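Trolerby supper club to keep going through September

July 25, 2025

Anyone who has ever meant to go along to the Trolerby community supper and somehow never got there will be glad to hear there is more time. The monthly meal, which was due to take its last bow this summer, has been given the use of the hall on Zaltham Street through the end of September, and the price stays at $6 a plate.
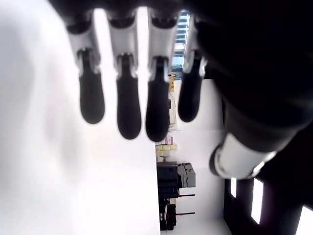
Ashraf Abou Zeid said he would have missed the lentil soup terribly, and the company even more, and that he hoped somebody would finally talk the kitchen into making it twice a month.

The July supper drew 78 people, up from 54 in June, and the line for seconds of El Khatib bakery's flatbread went most of the way to the coat hooks – a very cheerful line, it should be said, with a good deal of swapping of tomato-growing advice along the way. Ginevra Ferraro, who plans the menus, is promising stuffed peppers next time, and a peach cobbler if the peaches cooperate.
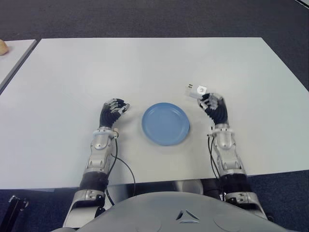 How to join in

Doors open at 6 and food is served until 8. Groups of up to eight can ask to sit together, but please call Paavo Kemppainen at the hall first. Children under five eat free, and if you have a serving spoon you can spare – the big kind – do bring it.

14 comments
Share this story

Search this site Go

Recent stories
Jovlow bridge to close for repainting
Library book sale returns
Akihiko Hosoda wins garden prize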